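Falley Cottage kitchen walk-through, July, with my comments as I went

14 shares · 3 comments

Smoke alarm: pressed the button, good and loud. The battery door is stiff, so use a coin and be patient with it.

Extinguisher: needle in the green, and it hangs 4 feet from the back door — just where I'd want it.

Stove: all burners lit on the first click, bless them. Please keep dish towels well away from the grates.

Gas hose: soapy water test, no bubbles. I'd still like Jerkel to look at the fitting before Saturday.

Hot water: 23 seconds to run warm at the sink, a little slow but perfectly safe.

Under the sink: one slow drip. Bowl in place, washer on order. 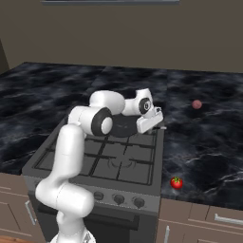 Marlow: We do the soapy water test every spring too, and I'd add the shutoff valve to your list. Ours had seized up solid.

Pat B.: Thank you, printing this for our place!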